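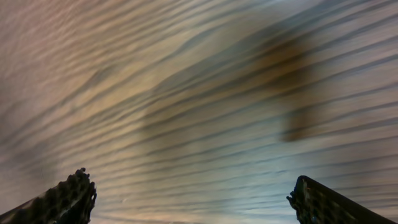
Ribs, Ripples and Other Places Crumbs Retire To

Anything with grooves will collect whatever you drop on it, and then defend its collection. A few habits help.

Work along the grooves. Going across them just tips the dirt out of one ditch and into the next, although it does look busy.

Dry first. Use a soft brush or the vacuum's brush head, slowly. A wet cloth on dusty ridges makes mud – very evenly distributed mud.

For a dark spot, dab with a damp white cloth and a drop of dish soap. Try a hidden corner before you get brave. Joelle Twal scrubbed hers for an hour and now owns a pale spot instead.

Check your work with a flashlight held low to one side. It's unkind, but so are visitors.

Don't soak anything until you know what it's made of. Leave it to dry flat, away from the heater, and keep the cat in another room.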